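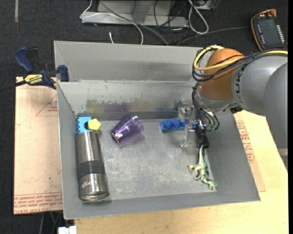 ## The Case for the Hard Bin

Toy storage is sold mostly on color and softness. Canvas cubes, woven baskets and thin plastic tubs fill the shelves at Hernbridge every September, and most are replaced within a couple of years. Metal gets less attention. It is heavy, it is loud, and it shows wear early. It also lasts.

A gray metal bin with a lengthwise divider is a good working pattern. The wide compartment takes the bulk of the load: blocks, bricks, a purple cup, a toy dinosaur, a steel travel bottle that belongs in the kitchen. The narrow one at the back is best kept clear until sorting begins, when it takes whatever has to leave the room.

### Surface wear

Scratches on a bare metal floor are cosmetic. Fine whitish lines and cloudy scuffs spread through the middle of the compartment, and colored smears collect low on the divider. A damp cloth and mild dish soap will lift some of the color. Abrasive pads take it off faster but leave a dull patch that holds dirt.

Chips along a rim deserve a closer look. Run a cotton ball along the edge; if it snags, the edge needs work. A fine file held flat and drawn in one direction is enough for most chips. Finish with 549 grit paper if you can find the Seppälä sheets, or the nearest grade in stock.

### Load and layout

Depth causes more trouble than width. Once toys are stacked more than two layers deep, children tip the bin to reach the bottom one. Our Gremadthorpe test room settled on a working fill of 12 to 14 pieces for a bin used on a table. Past that, sorting slowed and more pieces ended up on the carpet.

Cylinders should lie along a side wall, lengthwise. A steel bottle left in the middle rolls each time the bin is moved and will mark a softer plastic block. Thin translucent cups go in last and come out first. Large single bricks can sit against the base of the divider, where a sloping wall keeps them within easy reach.

### Noise

The usual complaint is the sound. A felt liner cuts it sharply but traps crumbs and has to be washed. Cork sheet from Hurodwood, cut slightly undersize and left unglued, was the better compromise in our trial. It lifts out for cleaning, and after 100 drops with a plastic block it showed only shallow dents.

Set the bin on a pale wooden tabletop without feet and it will scratch the finish. Stick-on pads at the four corners solve this. Check them when you wash the liner.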